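The Big Jeans Sort Came to the Bedroom This Weekend

02/03/2025

By Usha Rai

If you missed the last neighborhood bulletin, the winter clothing swap is back, and this time it's all about denim. The Zurnby building is collecting jeans, jackets and anything else with a decent amount of wear left in it, and the drop-off table on the ground floor opens next week. I said I'd write a few lines about how the sorting is going, so I went along to one of the apartments where people have been folding.

I should say up front that I'm a terrible folder. My own jeans live on a chair. So I came for the gossip and the tea and ended up learning quite a lot about back pockets!

The folding was happening on a bed, which makes sense when you think about it – it's the biggest flat surface in most of our homes. There was a woven mat spread over the checked sheet, and the jeans went straight onto that. I've always folded on top of a comforter and wondered why my piles lean. A mat gives you something firm underneath and the legs lie flat without you having to chase the wrinkles.

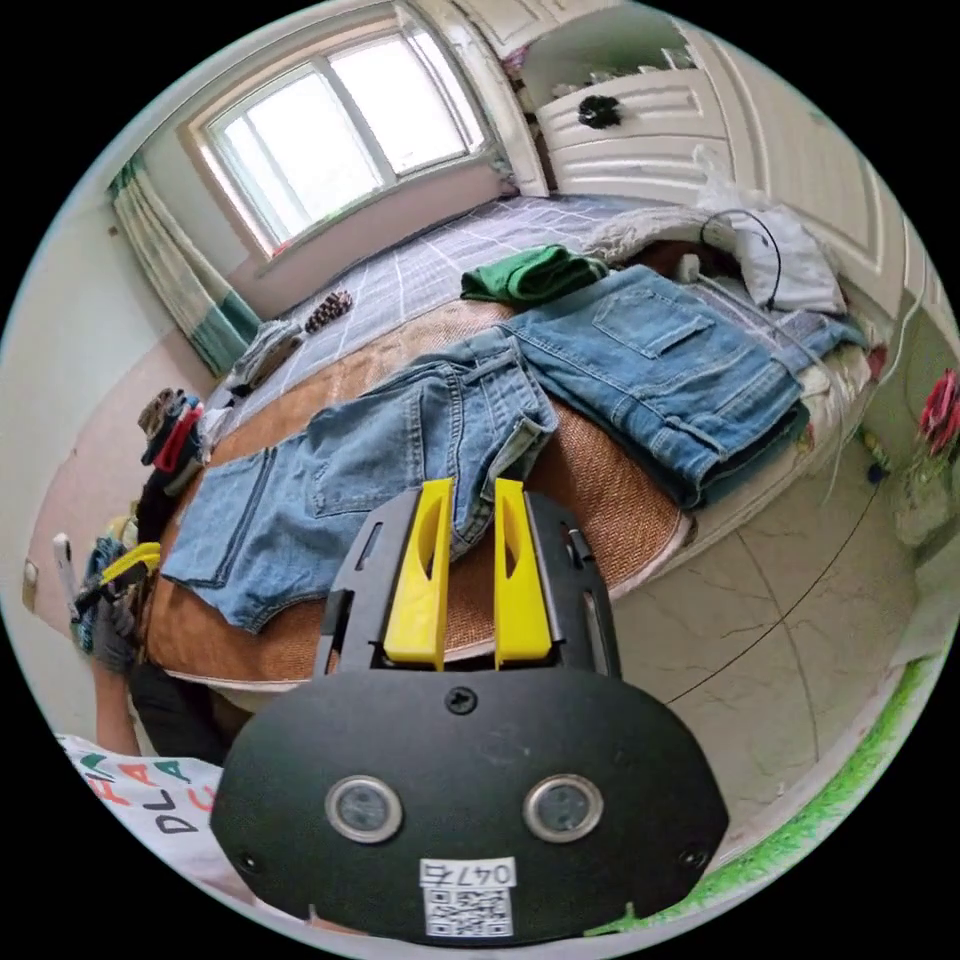 Jeans on the mat, with the sunny window behind.

Vittoria Mancuso, who is running the swap with Guido Palumbo this year, has asked for every pair to come in folded the same way. It's a simple one. Zip up, one leg over the other, back pockets facing out, then up from the hem in thirds. She wants the pockets showing so people can flip through a stack on the table without pulling the whole thing apart. Last December, she told me, the denim table looked like a laundry accident by lunchtime (her words, and I was there, and I'm afraid some of that was me).

The swap took in 445 pieces in December, which is a record for our building, and Guido reckons denim was the part that moved fastest. Kids' sizes were gone before I'd even found parking. If you have children's jeans sitting in a bag waiting for "someday," please bring them. Someday is next week.

Now, the question I get asked most in the elevator: what about worn ones? Good news. Faded is fine, frayed is fine, and a ripped knee is fine as long as the rip isn't heading all the way around the leg. Plenty of people want that look and pay good money for it. What the team can't take is broken zippers, or anything that's still damp from the wash. Please, please let things dry. One bag of wet jeans can make a whole closet smell like a basement.

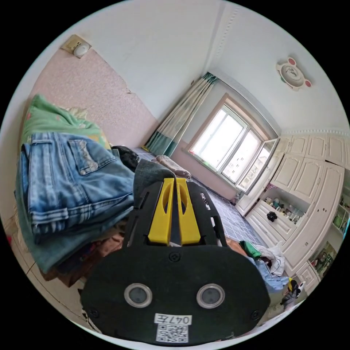 I asked Vittoria if there was a trick to keeping a pile from toppling, and she says heavy things go at the bottom, always. Thick denim first, then the lighter pants, then tops. I went home and tried it on the chair pile and I'll admit it's a better pile. Still on the chair, though.

Blankets are the other thing on the list this time. The swap hasn't taken bedding before, and there was a bit of back and forth about it, because a blanket eats up the table space of a dozen sweaters. In the end Osvaldo Marino offered the shelves in the Berner hallway, so blankets and quilts will go there and clothes will stay downstairs. Fold them into a square, tie them with string if you have any, and put a note on top saying if it's for a single or a double bed. Kids' prints are very welcome. My niece will not sleep under anything that doesn't have an animal on it, and I know she's not the only one.
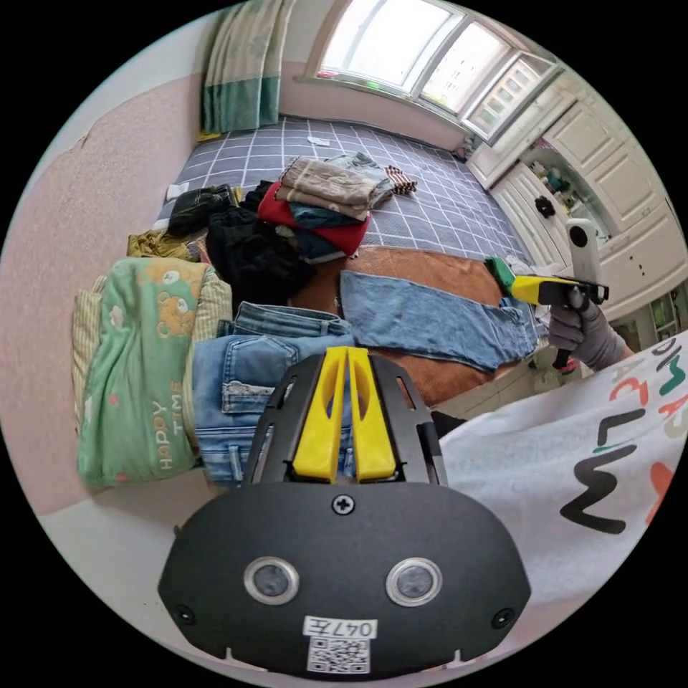

A few people have written in to ask about small stuff like socks, scarves and hats. Yes to scarves and hats. Socks only if they're new, sorry. Pop small things in a clear bag so they don't wander off between the bigger items, and don't tuck them inside jeans pockets to save space. Check your own pockets too! Guido found a set of keys last time and it took him 11 days to find the owner, who lives one floor above him.

Radosław Krawczyk has made the labels again. They're on the shelf by the mailboxes, next to the sign-up sheet, and you write the waist and the length on one and pin it to the belt loop. If the size tag has faded away and you've no idea, write "try me" and we'll put it with the mystery pairs. I got my favorite jeans out of the mystery pairs, so I'm biased, but that's where the fun is.

There's still room for more hands. The evening sorting runs from 4 to 7, and you can come for half an hour or the whole thing. You don't need to be tidy by nature (see above). You do need to be willing to hold up somebody's old jacket and say out loud if it's a medium or a large, and people have surprisingly strong feelings about this. Zúñiga, the bakery on the corner, is sending over rolls again, and I'd suggest coming early if you like the ones with seeds. 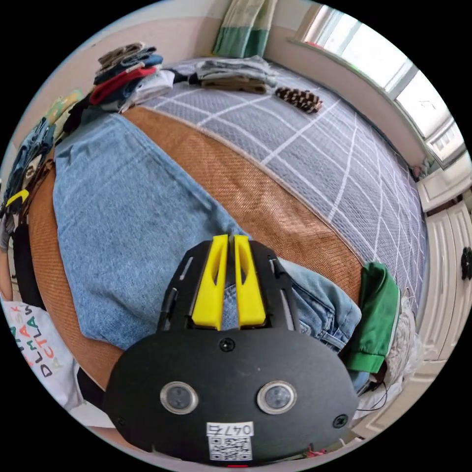 Anything left over after the swap goes to Grukora, the sewing group across the street. They turn tired denim into shopping bags and oven mitts, and they've said they'd also be glad of cotton sheets, even ones with a tear, for linings. So if you've got a pair that really is past wearing, don't throw it out. Keep it in a separate bag marked "sewing" and leave it under the drop-off table.

I'm going through my own drawers tonight. There's a pair in there I haven't been able to button for a good while, and I've decided it's time somebody else had them – they're lovely jeans, dark blue, straight leg, and if you see them on the table with a "try me" label, be nice to them.

Questions about the swap can go to Vittoria or Guido, or leave a note in the box by the mailboxes. Please don't leave bags outside their doors.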